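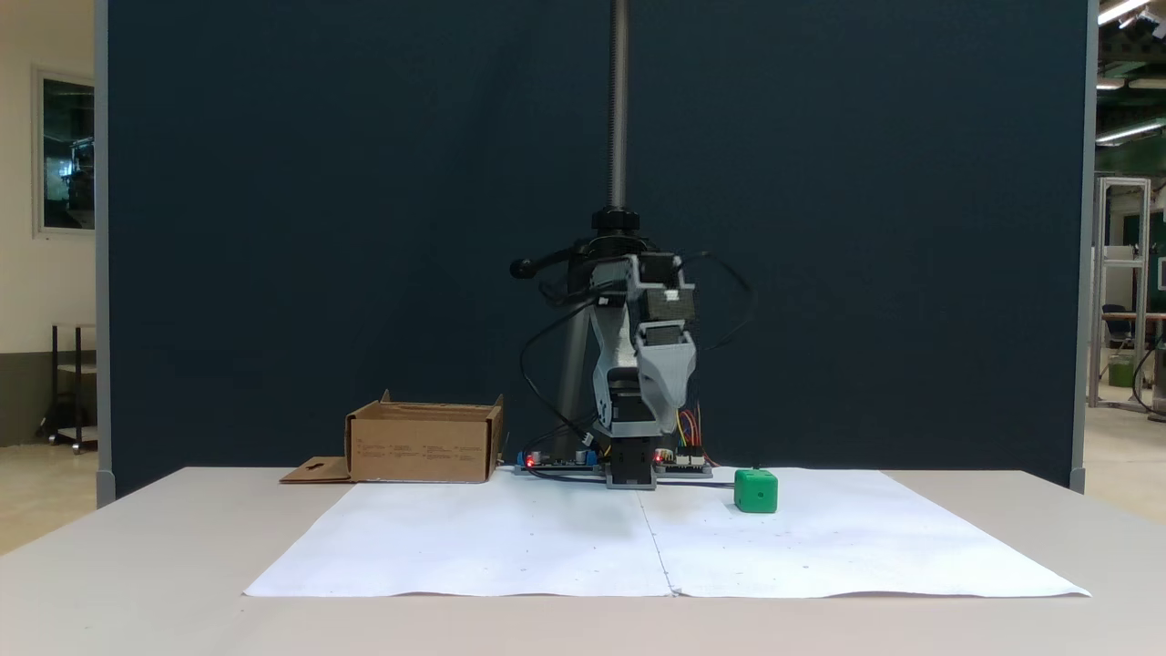
1/ What the arm really costs

Budget season, so the automation slide is back. Garnham want a small arm on the packing bench at Saswood by December, and the line in the plan says 1,100. That's for the arm. I've asked three times what the rest of the line says and there isn't a rest of the line.

2/ Look at the table, though. Printed links, stepper motors, bare boards either side of the base, jumper wires in four colours. I don't mind printed parts. I do mind a budget that treats them as if they came with a service contract.

3/ The other quote is Krawczyk's, 1,869, boxed, with a controller in a proper case and a year's cover. Everyone in the meeting went "ooh, dearer". Is it? Price up someone's afternoons spent tightening belts and chasing a dodgy connection and tell me which is dearer by spring.

4/ Things missing from the cheap version, as far as I can tell:
guarding
an emergency stop you can reach without leaning over the thing
a spare motor
a spare gripper
an enclosure for the electronics
cable management of any kind
somebody's time

5/ On cables. Loose loops around a moving arm are fine on a development bench. Put the same arm next to people carrying cartons all day and something will get snagged. A drag chain and some clips cost very little, so put them in the plan now and save me the change request.

6/ The test piece is a green cube. Lovely. We pack sachets, hanks of cord and a bottle with a silly neck. I would like to see a sachet picked up before anyone signs anything. The supplier says "the principle is the same". Then it should be no trouble to show me.

7/ Same goes for the cardboard box. Our cartons come in 28 sizes and the flaps never sit where you left them. If the arm needs the flaps folded right back every time, then a person is folding flaps, and that person is in my labour figures whether or not they are on the slide.

8/ The payback sum assumes the arm runs 65 hours a week. Our bench is staffed for nothing like that. Who is filling it the rest of the time? Who empties it? I asked, and was told the number was "indicative".

9/ Someone will reply that Plustum did it for less. I went and asked. They did the arm for less, then bought a second one for parts, then moved a technician onto it half time. None of that was in the version that got passed round — and it never is.

10/ I'm not against buying one. For learning on, a cheap arm on a table is good value and I'd approve it tomorrow out of the training money. Just don't book it as a saving against packing labour in the same year.

11/ What I've sent back: split the line in two. One small sum for a bench arm with no payback attached. One proper estimate for the packing job, with guarding, spares, fitting and hours, and quoted only after a trial with our own goods.

12/ Reply so far: "can we keep it to one line for the slide". No.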